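Textilien in flache Boxen einlegen: Aufgabe aufsetzen und auswerten

12 Mal geteilt | 5 Kommentare

Ob Maschinen im Haushalt schon brauchbar sind, lässt sich an kleinen Wäschestücken gut prüfen. Handtücher auf einem leeren Tisch falten viele Systeme inzwischen passabel. Ein dünnes Strickteil zwischen Bettzeug zu greifen und in eine Box zu legen, ist deutlich schwieriger. Die folgende Anleitung beschreibt den Ablauf, den wir im Projekt Brimerer verwenden.

1. Umgebung festlegen

Als Unterlage dient ein bezogenes Bett. Gemusterte Laken sind zulässig und erwünscht, ein einfarbiger Bezug macht die Segmentierung zu leicht. Hängende Decken im Hintergrund bleiben, wo sie sind. Die Box steht offen und mit der langen Seite parallel zur Bettkante. Der Inhalt wird vor dem ersten Durchgang notiert und danach nicht mehr umsortiert.

2. Greifpunkt wählen

Das Textil nahe einem Ende fassen, quer zur Faltenrichtung. Die Finger schließen, bis der Stoff zwischen den Polstern gerafft ist, dann senkrecht anheben. Bei Strickware nicht ziehen: Maschen geben nach, und das freie Ende pendelt. Liegt mehr als eine Stofflage zwischen den Fingern, wird der Durchgang trotzdem zu Ende geführt und gesondert markiert.

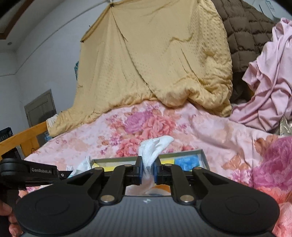 Weißes Textil zwischen den Greiferpolstern, über der offenen Box.

3. Ablegen

Über der Box kurz anhalten, bis das Teil ruhig hängt. Absenken, bis das untere Ende den Boden oder den vorhandenen Inhalt berührt, dann erst öffnen. Wer zu früh öffnet, bekommt Stoff über dem Rand. Nach dem Öffnen den Greifer gerade nach oben herausführen – seitliches Wegziehen nimmt das Textil oft wieder mit.

4. Auswerten

Ein Durchgang gilt als gelungen, wenn kein Stoff über den Rand ragt und der übrige Inhalt an seinem Platz liegt. Lakshmi Pisharody hat für Brimerer 19 autonome Durchgänge mit dem Regler Varghese protokolliert, davon 17 mit sicherem Griff, aber nur 5 mit sauberer Ablage. Der Griff ist demnach kaum noch der Engpass. Die meisten Fehler entstehen beim Absenken, wenn der Stoff die Sicht auf die Box verdeckt.

5. Einordnung

Für den Alltag reicht das nicht. Eine Person legt dasselbe Teil ohne Nachdenken ab und streicht es glatt, wofür einem Zweifingergreifer die zweite Hand fehlt. Belmiro Amaral hält einen kleineren Öffnungsweg für den nächsten sinnvollen Schritt; die Tests dazu sind für September vorgesehen. Bis dahin bleibt Wäsche einräumen Handarbeit.

5 Kommentare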